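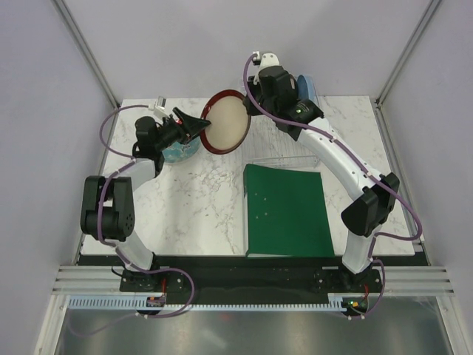 Hi all, I finally finished the kitchen counter business and wanted to get back to the list before December eats me alive. A lot of you wrote after my last message asking what I ended up choosing, so I'll start there. We went with the marble look after all, the Clirkari pattern, which is a white background with gray veining. I know, I know, half of you voted for butcher block! A white top with gray veins like the one in the photo is very close to what we ended up with, and a red-rimmed round plate looks nice on it, which was more or less my whole argument at home. The walls are going to be a pale lavender-gray too, if I ever get the painter to call me back.

Nouhaila Abdelaziz wrote:

> I'm in the same boat as you, small kitchen in a 1971 house, nothing
> square anywhere. Two questions. Did you do real stone or laminate,
> and did you have the old counter taken out or do it yourselves? My
> brother-in-law swears you can go right over the old one but he also
> swore he could fix my dryer. Also what did you do about the sink?
> Mine is the old kind with the metal rim and I kind of love it.
>
> Nouhaila

OK, in order. Laminate. I got a price on real stone from Ostrowski (the yard out past the lumber place, very nice people, huge dog) and it came in well over my $1000 limit before they even got to the sink cutout. So laminate it was, from Costex, and the sheet goods came to $335 plus the end caps and the glue. I had budgeted a little more, so the difference went to a new faucet, which I will defend to anyone.

On going over the old one — we thought about it for maybe a whole weekend. You can do it if the old top is flat and still stuck down tight all over, and you rough it up well first. Ours had a swollen patch next to the sink that you could feel with your hand, and I didn't want to build on top of that. My husband cut the caulk, took out the screws from underneath, and the whole thing came up in one long piece. Then it wouldn't go around the corner into the hall. We ended up sawing it in half on the kitchen floor with a bedspread under it, and I am still finding sawdust in the toaster.

Check your wall before you order anything!! Ours bows out by a good half inch toward the middle, so a straight backsplash edge left a gap big enough to lose a spoon in. Gevby sells a top with a bit of extra on the back that you scribe and sand down to fit, and if I were starting over I'd get that kind. We did it with a strip of trim instead and it looks fine unless you crouch.

As for the sink, keep it if you love it. Those metal rims clamp down from below with little clips, and the clips are the part that rusts out. I bought a bag of new ones at the hardware store and it took me about 60 minutes lying on my back with a flashlight in my mouth, saying things I won't type here. Put fresh putty under the rim and don't be stingy with it. Wipe up what squeezes out right away or you'll be picking at it with a fingernail like I was.

Oh, and somebody asked about seams. We have one, left of the stove, and with the veining you have to look for it. On a solid color I think it would bug me more. The pattern doesn't line up across it, but then my floor tiles don't line up either, so it's in good company.

Still to do: the caulk along the back, the painter, and one drawer that now hits the new faucet handle of all things (don't ask, it's the pull-out on the side). Does anyone have a caulk they like that stays white? The last tube I used went yellow by the window and I'd like to not repeat that.

Nouhaila, send me your measurements if you want and I'll dig out my cut list. It's on the back of a pizza menu but I can read most of it.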